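Moving the print studio, and what I did about the ink

Jun 22, 2020

I moved my printmaking out of the spare bedroom in December and into a rented room on Willach Street. The press came with me. I bought it in 2000 from a school that was clearing out its art wing, and it has needed one new blanket and a lot of grease.

Most of my work is linocut, two or three colors, on paper 18 inches wide. The current series is called Ronero, after a stretch of shoreline where I used to walk. I have finished 10 blocks and have the key block left to cut. It is the slow one – all the fine lines are on it, and a slip can't be put back.

The Evine Gallery took four of the prints for a group show, which has been pushed back. They are framed and leaning against my wall for now. 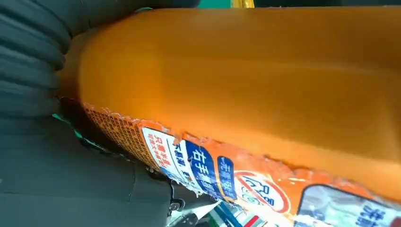 Do oil-based inks need a different paper than water-based ones?

Most printmaking papers take either kind. I use the same cotton sheet for both and dampen it a little for oil. Thin papers are better dry, especially for hand rubbing.

I went back to oil this spring. It stays open longer on the slab, and a full run of 76 prints takes me two days. The drying is the drawback. A heavy layer of black can stay tacky for a week, so I hang the sheets on lines across the room and work on something else.

Next up is the key block, then a small set of cards for the Hadgu print fair if it goes ahead.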